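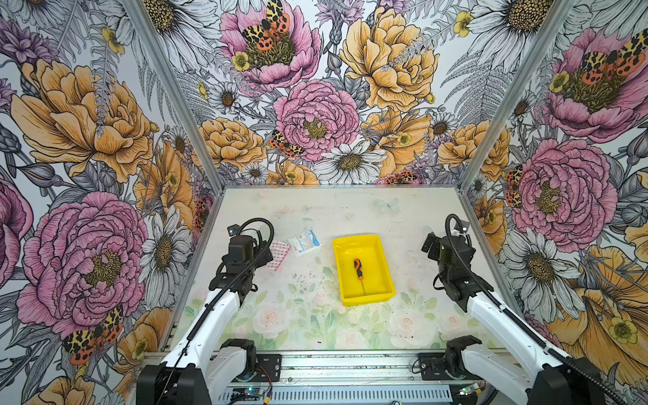 The menu was the part people complained about most, Myfanwy Prosser told us, and the complaints had little to do with how the site looked. Visitors to the Bomumdale town website liked its colors and its large type. They wrote in to say that they could not find the page for paying a water bill, or that they had found two such pages and did not know which one was current. We took these messages as the starting point for the second part of the study, which deals with menu wording and page length.

4.2 Menu wording

The site was built on Tumitz, a content system used by several small towns, and its main menu had been carried over from an earlier version. The menu held 16 items. Many of them were named after the office that maintained the page. A resident who wanted to report a broken street light had to open "Public Works," then "Operations," then "Service Requests." A resident who guessed "Utilities" reached a page that described the electric supply and had no link to the request form.

We wrote a second menu with six items, each named for a task: Pay, Report, Apply, Find, Meetings, and Contact. The pages beneath the menu were the same in both versions. Only the labels and the grouping changed. The color scheme, type size, and search box were left alone so that they would not affect the comparison.

A total of 498 residents took part. Each was given the old menu or the new one by random assignment and was asked to find the same set of pages. The search box was visible but switched off, and participants were told this before they began. We recorded the first menu item opened, the number of pages visited, and whether the participant ended on the right page. The test opened on 8 Oct 2023 and stayed open until the middle of November.
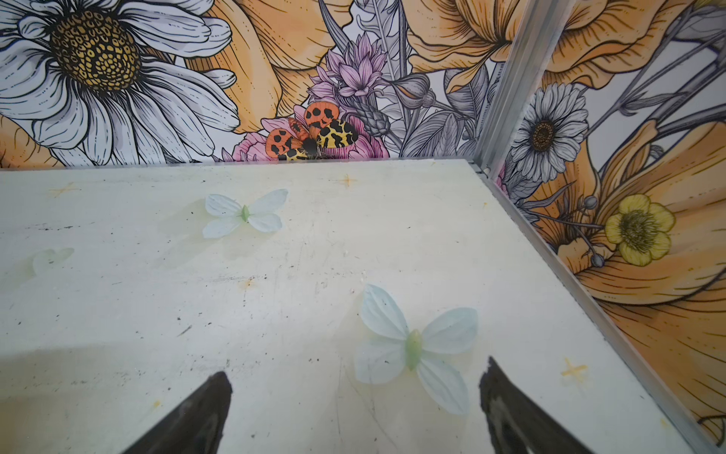
Figure 3. A pale blue artificial butterfly on the tabletop near two dark gripper fingers.

Participants using the new menu chose the right first item more often, and they visited fewer pages on the way. The difference was largest for paying a bill and reporting a fault. It was small for finding the minutes of a meeting, where the old menu already had a plain label. For one task, applying for a yard sale permit, the old menu did slightly better. Several participants with the new menu opened "Pay" first, and their comments show that they thought of the permit as a fee. We have kept this result in the overall score.

Age made less difference than we had expected. Older participants took longer with both menus, but they gained as much from the new labels as younger ones did. Phone users gained more than desktop users. On a phone the old menu ran past the bottom of the screen, and some participants never scrolled to its last items.

4.3 Page length

Two of the coders, Ieuan Powell and Heledd Pugh, read every page reached from the menu and marked the point where the main instruction first appeared. On many pages it came after a welcome message, a history of the department, or a notice about office hours. They disagreed on a small number of pages, most of them pages with two separate instructions, and Eifion Rowlands settled those.

Pages longer than 700 words were treated as long. Participants who landed on a long page often left it and went back to the menu, even when it was the correct page. This happened less when the instruction came in the first paragraph, whatever the total length. A photograph at the top of a page had no clear effect on a desktop screen. On a phone it pushed the first paragraph out of view, and return visits to the menu went up.

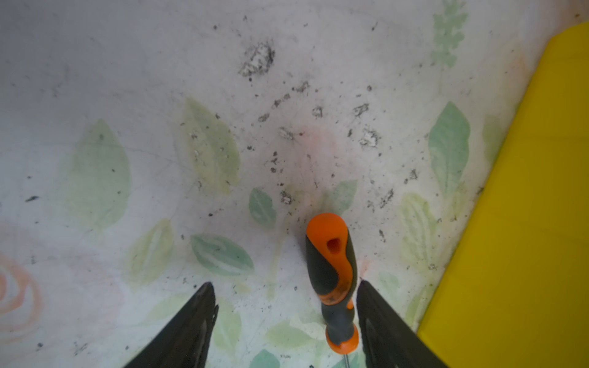

Figure 4. Screwdriver with an orange and dark handle, standing between two open gripper fingers.

We did not test shorter versions of the long pages, so we cannot say how much cutting them would help. The earlier Wynne checklist advises site owners to shorten pages first and to review the menu later. Our results give some support to doing it in the other order, at least for sites where residents arrive with one task in mind. The Satasden site, which uses the same content system with a different set of departments, is examined in Section 5.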